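# What I'm buying for the plug-in job (and what I'm skipping)

September 8, 2022

The budget got approved! Well, most of it. I asked for money for two arms and got money for one, plus a small pot for "everything else," and I have spent the past couple of weeks having way too much fun deciding what everything else means.

Quick background if you missed the March post: Piyumi Siriwardena and I are trying to get an arm to put plugs into wall outlets and take them out again. It sounds small. It eats equipment like you wouldn't believe. A plug has to be held firmly, at a known angle, and pushed in hard enough to seat without shoving the whole arm off course, so every cheap part in the chain shows up right there at the end.

## The arm and the gripper

The arm was the easy part. We had quotes from Dramex and Rolico, and I went back and forth for ages (sorry, Piyumi, I know you stopped opening my spreadsheets). Dramex was cheaper on paper. Then I added the controller, the cable set and the extended warranty, all separate lines on their quote, and the gap closed to almost nothing. Rolico had the shorter lead time, 4 weeks, so Rolico it is.

The gripper I'm really excited about. We are keeping the two-finger style we've been using and spending the money on spare finger pads. I'd happily have bought a fancier hand, but pads are what we go through. I put 50 of them in the order, and Piyumi thinks that's too many. We'll see in spring!

## Targets are cheap, so buy lots

My favorite line in the whole budget is outlets. I'm ordering several kinds, loose faceplates and housings both, so we can swap them out and keep the work from getting too comfortable with one layout. Low ones matter most to me, down where the wall meets the floor, because that's where people put them and that's where an arm has the least room to get its wrist around.
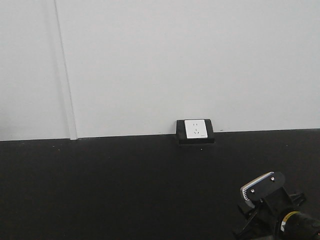 *Outlet at floor level, two-pin slots on top and three-pin below, with the gripper at lower right.*

Working down there changed the shopping list more than I expected. I had a nice tall pedestal penciled in and it's gone now. With the base that high, the arm spends most of its reach just getting down to the floor, and there isn't much left over for moving side to side. A low cart from Hettiarachchi does the job for a lot less, and it rolls, so we can try it in other rooms without calling in favors. The version with locking casters is $361. Get the locking casters. I priced the plain ones too and I'm glad I slept on it.

The money left over from the pedestal went to:

- a second set of cables, because the first set is always the one under the cart wheel
- a force sensor for the wrist, from Sketow (used, with a calibration sheet, and they answered my email the same day)
- replacement plugs, two-pin and three-pin
- a big roll of floor tape for marking where the cart goes

The tape is going to get used the most, I can feel it. We lost so much time in the spring putting the cart back "pretty much where it was."

## What got cut

A second camera stand, a nicer monitor, and the good chair. I miss the chair already. I also dropped the training package Dramex had bundled in, obviously, and the Rolico one too, after Ronja Torvik looked through the outline and told me we'd already learned most of it the hard way. She did say to keep the support contract for the first year, so that stayed – it was a painful line to leave in, but she's been through two arm installs and I've been through one.

One thing I'd do differently: ask every vendor for the shipping cost up front. The freight on the sensor was $67, fine, no complaints, but the arm's freight came in after the rest of the quote and I had to go back and shuffle three other lines to fit it. If you're putting together something like this on a fixed pot, leave a gap for it from day one.

The purchase orders go out this week. The cart should get here first, so I'll set that up and start taping the floor while we wait for the arm. If you've bought faceplates in bulk and have a supplier you like, please leave it in the comments – I'm still comparing, and I'd love to have a few more styles before the first long run.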